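1/ Notes on caulking a bathtub, since I redid two of them this month and the instructions on the tube leave out most of the procedure. Posting in order.

2/ Remove all of the old silicone. New silicone does not bond to cured silicone. It bonds to tile, enamel and acrylic. If a film is left behind, the new bead will peel off it within a year. Mine from December peeled in six months.

3/ Plastic scraper first, then a solvent gel. I used the Strebel gel, two hours under plastic wrap. A metal blade is fine on tile and a mistake on an acrylic tub.

4/ Test for residue: wet the joint with a spray bottle. Water sheets on clean enamel and beads on silicone film. Go over any spot that beads, rinse, and test again.

5/ Dry the joint. A towel is not enough. Water sits behind the tub flange and wicks forward for a day. I left a fan on it overnight with the door open.

6/ Measure the gap before buying anything. Up to 6 mm, no backing needed. Wider than that, push in foam backer rod first so the bead sticks on two sides and can stretch. A bead stuck on three sides tears down the middle.

7/ Fill the tub before you caulk. A full tub weighs a good deal more than an empty one and the joint opens as it settles. Mine measured 302 liters to the overflow. Leave it full until the bead has cured, then drain.

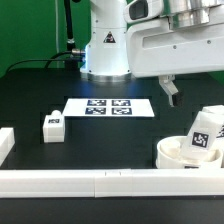
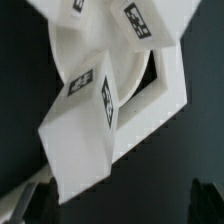
8/ Tape both sides of the joint. Top line on the tile, bottom line on the tub, same spacing the whole way. Press the edges down with a fingernail or the silicone creeps under.

9/ Cut the nozzle smaller than you think. You can always cut it again. Hold the gun at 45 degrees and keep the speed constant — stopping in the middle of a wall leaves a lump that tooling does not fully remove.

10/ One pass with the tool, then pull the tape right away while everything is wet. If you wait for a skin to form, the edge lifts with the tape and you start over.

11/ On products: the Vondell sanitary silicone was stiffer and easier to tool. The Grimlow one was cheaper and slumped on the vertical corner. Both smelled of vinegar, so both are acetic cure. Keep those off marble and bare metal.

12/ Cure time depends on humidity and bead depth. The tube says 24 hours. I gave it 29 on the first tub and the center of a thick spot was still soft when I pressed it. The second tub got two full days.

13/ If the joint keeps failing in the same place after all this, check whether the tub moves when you stand in it. Caulk will not fix a loose support.

2024-07-28

Recent posts
Grout haze and how long you have to wipe it
Replacing a shower cartridge without a puller
400 grit or finer on acrylic scratches?
Stosetti drain stopper, one year later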